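November 2020, still not sold on the steel thing 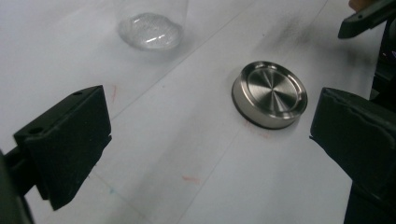 Brushed top, polished rim, thin black ring at the bottom.

It came from Honora, who are very sure of themselves. I paid 26 dollars for a round lump of metal that is meant to hold my drawings flat and look nice doing it. It does look nice. The top catches the light like a pinwheel and I have wasted a good part of the morning turning it this way and that.

But the page on the Pavow site says "100 percent slip free" and I don't believe anything that says 100 percent. A jar of pennies held the Plisavley plans down all through October and never asked for a polish. I can already tell this one will show every thumbprint.

I'm giving it 2 weeks. If the corners still curl it goes back, and I'll want the postage too. Must look for the receipt tonight, and sharpen the good pencils.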